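Speaker notes – home trials, what counts as good practice
(20 mins, leave 5 for questions)

Open with the number. 1,749 logged runs in lived-in homes, Rulcombe and Finari sites together. 108 stopped by a person. Say it slowly.

Most of our rules were written for cells. Fence, light curtain, taped floor. A home has none of it. So what do we carry over?

Rule 1 – contact. Any task where the arm presses on something gets its own sheet. What it touches, how hard, what that thing is leaning on. Propped boards and panels count as unstable untill checked by hand. Pause on this one.

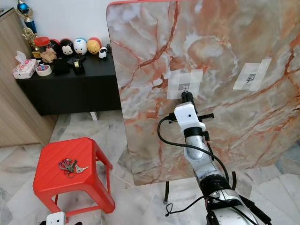

Adi Lumenta thinks a force limit alone isn't enough and wants the prop itself signed off before every run, same as a ladder. I'd go along with that. Zaklow sheet already has a line for it, ours doesn't. Add by September.

Rule 2 – floor. Walk it first. Cables, bags, low furniture, anything a person could trip on while watching the arm. 60 second walk, no kit in your hands. Hard shiny floors, do it with the lights as they'll be during the run.

Don't read out the whole checklist, they have the handout.

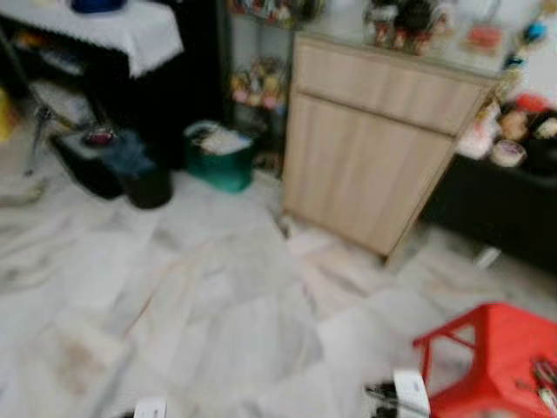

But who does the walk when there's only one operator, El Khatib asked at the last run-through, and does it still count if the same person holds the stop button? Fair. My answer – it counts, but button goes down, arms parked, then walk, then button back up. Never both at once. Expect pushback here.

Rule 3 – household things stay where they live unless they're in the task or in the way. We had teams clearing whole rooms, then calling it a home trial. Write down what you leave.

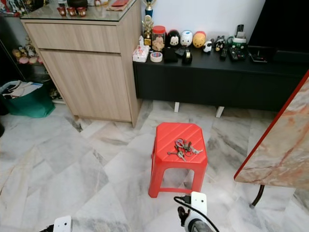 Small loose objects need a line of their own on the sheet. Either it's a task object or it's off limits to the grippers, decide before power on. Take the keys on the red stool – which list? If the sheet doesn't say, the operator is guessing. Same for the remotes on the black console. Nine of the 108 stops came down to this, an object on niether list.

Close: sheets are at the back, take two. Ask who wants to try the floor walk at their own site. Then questions.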